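Vununix, Profilseite, Thread vom Montag, 10. Januar 2022

1/ Jedes Jahr in der zweiten Januarwoche dasselbe: Meine Timeline räumt auf. Leere Flächen, leere Schubladen, leere Köpfe. Und dazwischen immer jemand, der mir erklärt, dass ein aufgeräumter Schreibtisch mich produktiver macht. Ich hätte da ein paar Fragen.

2/ Auslöser war diesmal der Kurs "Klar arbeiten" von Lundano. Eine Kollegin hat ihn mir weitergeleitet, Betreff: "Wär das nicht was für dich?" Danke auch. Drei Wochen, tägliche E-Mail, am Ende ein Zertifikat. Ein Zertifikat fürs Wegräumen.

3/ Auf der Startseite steht, man gewinne "bis zu zwei Stunden am Tag". Bis zu. Null Minuten sind auch bis zu zwei Stunden. Eine Quelle habe ich gesucht, im Kleingedruckten, in den FAQ, im Blog. Es gibt einen Link. Er führt auf die Startseite.

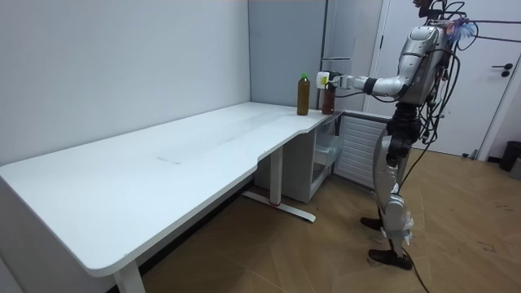

4/ Woher kommt eigentlich die Idee, dass man an der Tischplatte ablesen kann, wie jemand arbeitet? Ich kenne Leute mit spiegelblanken Tischen, die seit September auf eine Mail von mir nicht geantwortet haben. Und ich kenne das Gegenteil. Nach der Lehre von Lundano ist schon eine dunkelbraune Flasche auf einem langen weißen Schreibtisch ein "offener Vorgang", den das Gehirn ständig mitverarbeitet. Mein Gehirn verarbeitet eine Flasche genau dann, wenn ich Durst habe.

5/ Apropos "das Gehirn": In Lektion 2 kommt die Studie. Es gibt immer die Studie. Laut Kurs 851 Befragte, alle Teilnehmer eines früheren Durchgangs, befragt am letzten Kurstag. Die Frage lautete, ob sie sich "klarer" fühlen. Wer vorher abgesprungen ist, wurde nicht gefragt. Wie viele das waren, steht nirgends.

6/ Ich habe nachgefragt, freundlich, wirklich. Antwort nach vier Tagen: Man freue sich über mein Interesse, und ob ich schon das Aufbaumodul kenne. Kannte ich nicht. Kenne ich jetzt. Es geht um Kabel.

7/ Zur Fairness: Ich habe die ersten Übungen mitgemacht. Alles vom Tisch, dann nur zurückstellen, was man "heute wirklich braucht". Am ersten Tag hat mir das gefallen, am zweiten bin ich fünfmal aufgestanden, um Sachen aus dem Karton im Flur zu holen. Am dritten stand der Karton neben dem Tisch. Am vierten auf dem Tisch.
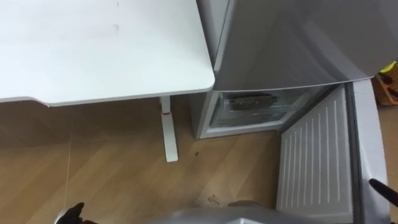 8/ Der Karton ist übrigens der Punkt, an dem solche Kurse immer still werden. Die Sachen verschwinden ja nicht. Sie liegen dann woanders, und wer zu Hause ein Zimmer für alles hat, der hat dieses Woanders eben nicht. Alle Vorher-Nachher-Fotos im Kurs zeigen Wohnungen, in denen ich mich verlaufen würde.

9/ Dann der Teil mit dem Geld. Wer aufgeräumt hat, darf einkaufen: Stiftschale, Dokumentenbox, eine Lampe "Modell Edwards", mattweiß. Man räumt also erst alles weg und stellt dann Gegenstände hin, in denen man die weggeräumten Gegenstände unterbringt. Ich frage nur.

10/ In der geschlossenen Gruppe zum Kurs (mehr als 3306 Mitglieder, sagt der Zähler) hat jemand geschrieben, bei ihm habe sich nichts geändert. Rat der Moderation: noch mal von vorne. An der Methode lag es also schon mal nicht – praktisch, so eine Methode.

11/ Weil jetzt sicher kommt, ich sei gegen Ordnung: Bin ich nicht. Meine Steuerunterlagen sind sortiert, meine Gewürze auch. Wem ein leerer Tisch guttut, der soll einen leeren Tisch haben. Ich hätte nur gern einen Beleg, bevor man es mir als Naturgesetz verkauft.

12/ Falls jemand eine ordentliche Untersuchung kennt, mit Vergleichsgruppe und ohne Shop am Ende der Seite: gerne verlinken. Ich lese das wirklich. Den Podcast von Wavemton zum Thema bitte nicht mehr schicken, den habe ich gehört, da wird ebenfalls Lektion 2 vorgelesen.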